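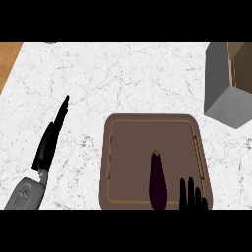 **Kitchen robots take on the eggplant in Nuvdale**

October 26, 2021

Ask anyone who cooks what the boring part is and they'll tell you it's the prep. So it's no surprise that a small team at Kowalchuk, the robotics shop on the second floor of the old Dullberg building, has spent most of the fall teaching a robot hand to get vegetables ready for the pan. What is a surprise is how far they've gotten!

The work goes on almost entirely in simulation for now. The team built a virtual kitchen with a marble counter, a cutting board, a knife and an eggplant, and the robot practices there all night while everyone is home in bed. If it drops something, the kitchen resets and it goes again.

"I wanted to start with carrots," said Karine Hiebert, who leads the project. "Garnet talked me into eggplant, and for the first week I was pretty mad at him. It's slippery, it's heavy at one end, and it rolls. But if you can hold an eggplant you can hold a lot of things."

Garnet Després, who wrote most of the grasping software, is happy to share the numbers. Over the latest round the hand made 608 tries at picking up the eggplant and setting it back on the board the right way around. It managed 158 of them cleanly. In the round before that, with the same number of tries, it managed 37. (That's a big jump for two weeks of work, and he was grinning when he said it.)

The knife is another matter. The hand can reach for it and close on the handle, but turning it blade down and keeping it steady through a full cut is still out of reach most of the time. Després said the trouble starts when the blade meets the skin. The knife twists a little, the grip slips, and the slice wanders off to one side. A simulated eggplant also doesn't push back quite like a real one, so nobody on the team wants to read too much into the few good slices so far.

Aisling Mulcahy ran a restaurant kitchen for years before she joined Kowalchuk as a tester, and she keeps the team's feet on the ground. A decent line cook gets through an eggplant in well under a minute, she said, and does it while talking to somebody. The robot takes around 142 seconds just to pick one up, turn it and put it down again.

"I'd still hire it," she said. "Not for Saturday night - but give me something that preps slowly from midnight to six and I'm thrilled."

So can a machine make your dinner yet? No, not this year. Still, the pieces are starting to come together, and it's great fun to watch. The next round adds onions and a second, smaller board, and Hiebert hopes to move the best version onto a real arm in the Rinar test kitchen once the knife work settles down. The first meal on the list is ratatouille.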